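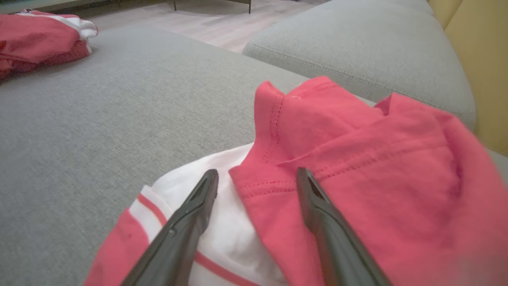

Karnia Flood Document Box, 400 size

Water gets into a house without asking which drawer the birth certificates are in. The Karnia 400 is a lidded box for the papers, photos and small keepsakes you would rather not peel apart on the lawn afterward.

It has a double gasket, four latches and a lanyard loop, so you can tie it to something that plans to stay put. It floats when packed with paper. It does not float when packed with your coin collection, as one early customer in Grirgate wrote to tell us, at length.

Inside there is space for around 200 letter-size sheets, plus a zip pouch for rings and other things that roll. The orange lid is ugly on purpose. Jytte Thygesen, who designed it, wanted it to show up in mud, and has stopped taking comments on the color.

Write your name and a phone number on the inside card. Use a relative's number if yours is attached to the wall.

Spare gasket: part 503. Replace it every other May, or when it looks tired.

Ships from Menport. Orders of 100 or more, for towns and relief groups: ask for Ekua Owusu.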